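The gripper that would not let go

I lost most of July to one fault, so I am writing it down.

The job is simple. The arm reaches down, takes the wastebasket by the rim, lifts it and sets it somewhere else. Jannik Sauerland wrote the sequence and it ran fine for 76 lifts. On the next one the gripper closed and stayed closed. The open command went out, the controller said "done", and the fingers did not move. I hit the stop. The arm froze with the basket in the air and I had to pull it free by hand.

What I checked first

The motor was fine and so was the supply. I logged 200 open and close cycles with nothing between the fingers and got no faults. With the basket in the grip it failed 8 times in one afternoon.

Detlef Lindemann found it. The force limit had gone back to its default after an update, so the fingers squeezed too hard and the drive tripped on overcurrent. The trip was never reported - the status only showed that the command had been received.

I set the limit again and went back to the same spot on the tiles, fingers open, basket between the tips.

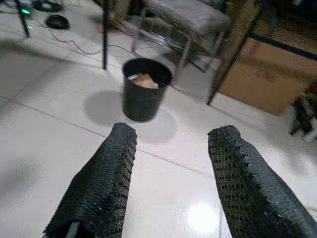
What I changed

The limit is now written at every start and read back before the arm moves. "Done" has to come from the finger position. Nele Kleinschmidt also asked for a rule that no one reaches in while the drive is powered, and she is right. I did exactly that the first time.

Next is a run of 500 lifts with the new check in place.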